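The Sunday Club

I should say at the start that I'm no good with machines. I once glued my own sleeve to a model aeroplane, and the last thing I programmed was a video recorder. So when my editor asked if I fancied spending a few weekends with a student robotics club called Mekance, I said yes before I'd properly listened to the question, and then I rang back to ask what I'd agreed to.

Mekance meets on Sundays (and quite a few evenings, if the group chat is anything to go by). There are five of them, all students, and they are getting ready for the Plekell, a contest in which teams have to teach a robot to tidy up after a family. Toys go in a box, the box goes on a shelf, that sort of thing. It sounds like the dullest sport in the world and I've become completely hooked on it!

My first visit was on 6/9/24. Juniper Szabo let me in, handed me a mug of very strong tea and told me to mind the cables. Juniper looks after the software, or, as she puts it, "looks after it like you look after a toddler near a pond". She explained the plan to me twice. First you do the job yourself, over and over, working a pair of grippers by hand. Every go is saved. Then the computer chews through the lot and tries to work out what you were up to. The team's target was 2,000 goes before the contest. When I arrived they had 1,312, and everybody in the room could tell you that number without looking it up.

"We said we'd have 1,000 by the end of August," said Kenta Sakamoto, "and we did, but then we threw a load away." Why? "I was in a mood. You could see it. I was snatching."

I loved that. A robot that learns from you will learn your bad temper as well, and your habit of banging things down when you're hungry. Kenta is now only allowed to record after lunch. Masaru Takagi, on the other hand, is so calm and tidy that his goes are called "the hymns", and there was a long argument over whether the whole set ought to be Masaru. Lucian Sima thought not. Real people are messy, he said, and a robot brought up on one very neat person might go to pieces the first time a toy landed upside down. They were still at it when I went to find the loo.

The robot itself is called Ghiță, after Sânziana Bratu's grandfather, who mended radios and apparently dropped most of them. Sânziana built the arms over the summer. She also wrote Dralance, the bit of software that decides how hard to squeeze, and she talks about it with the fondness other people keep for dogs. Too soft and the toy slides out. Too hard and it shoots across the room (I have seen this, and I have ducked).

Naturally I asked for a turn, and naturally I was awful. You work each gripper with a handle, and your brain insists that your fingers are still at the ends of your hands, when they've moved several inches further off. My first attempt took an age. Masaru watched with enormous politeness and said it was "very original data", and Juniper saved it under my name, in a folder I suspect is there for visitors.

By my third Sunday I could more or less manage a building block. Sânziana said I'd stopped holding my breath, and Lucian offered me a biscuit, so I'm counting it as a pass.

The contest is still some weeks off and I've already asked if I can come along and carry something. 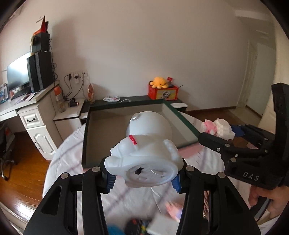 Small ornaments are the things Mekance argues about most, being slippery and top-heavy and a different shape from every side. A block more or less tells you where to hold it. Sânziana's rule is to go in low and from both sides, so with the shiny white figurine the two blue ribbed pads are pressed against the lower part of its body, well clear of that big smooth head, even though it has ended up tipped with its hollow base facing forwards. Kenta would still rather grab the head. He's been told.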